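To the residents of Billstead Lane, from the Office of Parish and Neighborhood Relations:

Following the meeting of February, the bell at the Oksanen chapel shall be rung no earlier than 7 in the morning. The loudspeaker at the Dernarel prayer hall shall face the canal. Neither house of worship shall answer the other.

Wilma Rankin typed the notice, read it twice, and struck the last sentence. She then restored it. In 14 years with the Office she had received up to 400 letters on the matter of sound, and most had been written before sunrise.

The notice was delivered on Tuesday. On Wednesday the bell rang at 7 exactly, and the loudspeaker, facing the canal, was heard with great clarity by the 5 households on the far bank. They wrote letters. 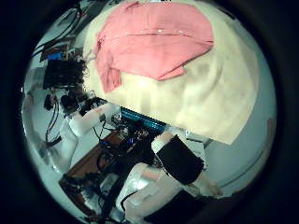 Nhung La had lived between the two buildings since her marriage and had filed no complaint with the Office. Miss Rankin called on her that evening to record her views. She was shown to a chair in the back room, where a pink cloth lay folded over cream fabric and small teal lights glowed on a dark device among the wires. Mrs. La stated that she slept well. She asked that the bell be put back to its former hour, as she had always used it to get up for the prayers next door.

Miss Rankin wrote this down and asked her to sign it.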